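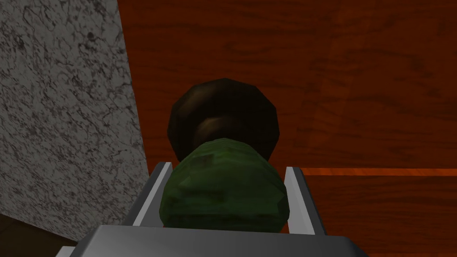

4. Pairing sensors and switches with the Pruvow hub

Do section 3 first. Hub has to be on your network and showing a steady white light before any of this. If it's blinking amber go back and redo the Wi-Fi step.

You need:
The hub, plugged in
The Nistus app on a phone, signed in with the owner account (guest accounts can't add devices)
The sensors, with batteries, tabs still in
A paper clip for the reset hole

4.1 Add a door or window sensor

1. Open the app. Tap Home, then the plus sign, then Add device.
2. Pick Sensor, then Door/Window. Don't pick Auto detect, it finds the hub itself half the time and then hangs.
3. Hold the sensor next to the hub. Same table is fine.
4. Pull the battery tab. Sensor blinks blue.
5. Wait. Up to 29 seconds. Leave the app open and on screen, it drops the search if the phone locks.
6. When the name box comes up, type a name. Use the room first — "Kitchen window", "Kitchen back door" — so the list sorts in a way you can read.
7. Tap Save. Blue light goes out.

Note: If the light goes red, the sensor was paired to another hub before. Reset it (4.4) and start over from step 1.

Note: Names can't have a slash or an apostrophe. The app takes them and then the rule editor won't open. Fix is on the list.

Repeat for each one. One at a time, please. Pulling all the tabs at once gets you a pile of blinking sensors and no idea which is which.

4.2 Mount it

1. Walk the sensor to its door with the app open on the Signal page.
2. Check the bars. Two or more, good. One bar, it'll drop out overnight when the hub changes channel.
3. Wipe the frame with a dry cloth. Peel the backing and press for a slow count of ten.
4. Magnet goes on the moving part, the line on the magnet facing the line on the sensor. Gap no wider than a pencil.
5. Open and close the door. The app should say Open, then Closed, with maybe a second of lag.

CAUTION: Do not mount on a metal door without the plastic spacer from the bag. Range drops to almost nothing.

CAUTION: Keep the magnet and the button batteries away from small children. If a battery is swallowed get medical help right away, don't wait for symptoms.

4.3 Add a wall switch

Only if the switch is already wired in. Wiring is section 7 and if you've not done that kind of work before, hire an electrician.

1. Turn the breaker back on.
2. Press and hold the top of the switch until the small light turns green. Let go.
3. In the app: Add device, Switch, Single or Double.
4. Tap the switch when it shows in the list. The light it controls should flash twice. Wrong light flashed? Tap Not this one and it moves on.
5. Name it, Save.

Updates: a new switch nearly always wants a firmware update straight away. Let it. The bar sits at 3 percent for a long time and then jumps. Don't cut the power during this, a half-updated switch has to come back to us.

Räsänen switches (the older ones with the square rocker) pair the same way but you hold the bottom, not the top. Comside switches need the bridge, see section 9.

4.4 Reset a sensor

1. Take the cover off with a fingernail. Slot is on the short side.
2. Battery out, wait a bit, battery back in.
3. Paper clip in the hole, hold until it blinks red then blue.
4. Clip out. You've got a couple minutes to pair it before it goes to sleep agian.

Reset wipes the name and takes the sensor out of any rules. The rules stay but they'll show a gray question mark where the sensor was. Tap it and pick the new one.

4.5 Limits

One hub holds 200 devices. Switches count as one each, doubles count as two. The event log keeps the last 2,000 entries and then writes over the oldest — if you want to keep them, turn on Export in Settings and give it an email address.

4.6 Problems

App says "Hub busy": somebody else in the house is adding a device from their phone. Or a search got stuck. Close the app on every phone, wait, try again.

Sensor shows Open all the time: gap is too wide, or magnet is backwards. Flip it.

Sensor pairs and vanishes after an hour: weak battery, even if its new out of the pack. Try another.

Switch works by hand but not in the app: check the phone is on the same network as the hub. Guest Wi-Fi doesn't count.

Still stuck, write to support with the hub serial number from the sticker underneath. Leonora Umali or Nikola Tomaszewski will pick it up. Send the log too, saves a round of emails.

Section last changed February 22, 2020 (S. Fahmy). Added Räsänen note, fixed step order in 4.3.

Next: 5. Rules and schedules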